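Planning the Purchase of a Small Robot Arm for Handling Tasks

Guidance for departments preparing an equipment request

Departments at Antwi that wish to buy a small robot arm for picking, sorting or tidying work should read this page before asking any supplier for a quotation. Requests that follow these steps are usually settled at the first meeting of the equipment panel. The panel is chaired by Efua Korletey and considers applications for the coming year in February.

Step 1. Write down the task

Begin with the objects. List every item the arm will be expected to handle, with its width, thickness, weight and surface finish. Flat items lying on a worktop need particular attention. A gripper that closes well on a box or a cup may have nothing to hold when the item is thin, and two flat items placed side by side leave little room for a finger between them.

Record the work surface as well. A glossy or heavily patterned top can make it harder for a camera to find the edge of an object. If the arm will work under a cupboard or shelf, measure the clear height at the lowest point and include the figure in the request.

Step 2. Decide what must be bought

The arm itself is only one line of the budget. A complete request normally covers:

The arm and its controller
The gripper and at least one spare set of fingers
A wrist camera, with its mount and cable
A computer suitable for the software
A stand, clamp or bench fixing
Guarding, signs and an emergency stop
Delivery, installation and training

Please do not leave out the spare fingers. In the trial carried out by Augustina Nyarko's group, a replacement set had to be ordered separately and the arm stood idle for 19 working days.

Step 3. Obtain quotations

A minimum of three written quotations is required. Each should be based on the same task sheet, so that the prices can be compared fairly. Where a supplier offers a bundle, ask for the parts to be priced one by one. Lostard and Ternum are both on the approved list and will do this on request. Other suppliers may be used once the purchasing office has checked them.

Ask each supplier to state in writing:

How long the warranty lasts, and whether the gripper is included
The delivery time for spare parts
Any yearly software fee
Whether the camera can be replaced without returning the arm

Step 4. Arrange a trial

No order should be placed until the arm has been tried on the department's own objects and on its own worktop. A demonstration at the supplier's premises does not meet this requirement. The trial should consist of 100 attempts, spread across all the items on the task sheet. The panel expects at least 80 to succeed without help - a lower figure does not rule out the purchase, but the request must then explain what will be changed.

Keep a simple log of each attempt, giving the item, its starting position and the result. Teodor Wikström can supply a blank form. Departments using the Skimness booking system may attach the log to their trial booking.

Step 5. Set the running budget

Running costs should be shown separately from the purchase price and should cover the whole period for which the arm will be kept. Include finger pads, cables, software fees, servicing and staff time. Staff time is the item most often set too low, especially where objects must be put back by hand between attempts.

Step 6. Submit the request

Send the task sheet, the quotations, the trial log and the running budget to Comfort Ankrah in the purchasing office as a single file. Questions about guarding and safe layout should go to Felicidad Navarro before the file is sent. Her written approval must be included where the arm will share a room with staff who have not been trained to use it.
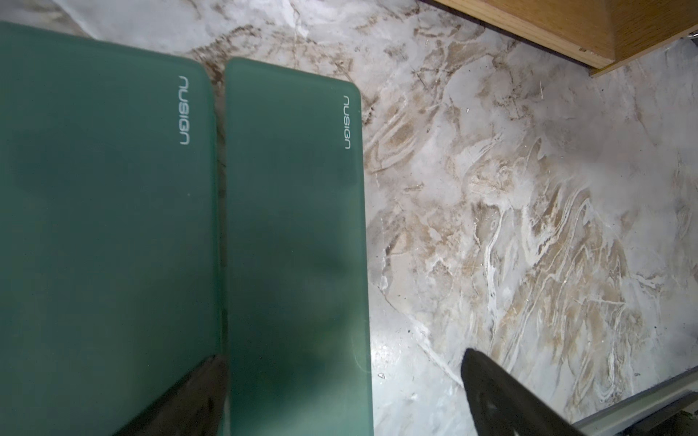 Approved requests remain valid until the end of the financial year. If the price rises after approval, the department must either meet the difference from its own funds or return the request to the panel with a fresh quotation.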